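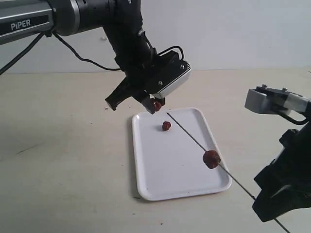 How a hen grinds its food

A hen has no teeth. It cannot chew, so it swallows each piece of food whole and breaks it up later, inside its body. The work is done in stages.

Stage one: the beak and tongue
The hen picks up food with the tip of its beak. The tongue pushes the food to the back of the mouth. Saliva makes it slippery.

Stage two: the crop
The food slides down a tube called the oesophagus (say "ee-SOFF-a-gus") and reaches the crop. The crop is a stretchy bag at the base of the neck. It stores food and softens it with water. In the evening a full crop can be felt as a firm lump under the feathers. By morning it should be flat.

Stage three: the first stomach
A hen's stomach has two parts. The first is the proventriculus. It adds acid and other juices, which start to break down the food. No grinding happens in this part.

Stage four: the gizzard
The second part is the gizzard, a thick ring of muscle with a tough lining. Small stones sit inside it. The hen swallows these stones on purpose, and they are called grit. When the muscle squeezes, the grit rubs against the grain and crushes it – much as teeth would.

Stage five: the intestines
The paste leaves the gizzard and moves into the small intestine, where the useful parts pass into the blood. What is left becomes droppings. The white cap on a dropping comes from the kidneys. Birds do not make liquid urine as people do.
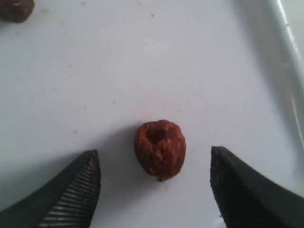

Stornton, February

Leonie Hauser's class keeps hens behind the library. This month the students weighed the feed at 8 a.m. and weighed what was left the next morning. One hen, Brunel, ate 128 grams and drank 300 millilitres of water.

Words to know
Crop: a bag in the neck that stores food.
Gizzard: the muscular part of the stomach that grinds food.
Grit: small hard stones kept in the gizzard.
Shell grit: crushed oyster shell. It dissolves and gives the hen calcium for eggshells. It is too soft to do the grinding, so hens that eat whole grain need hard grit as well.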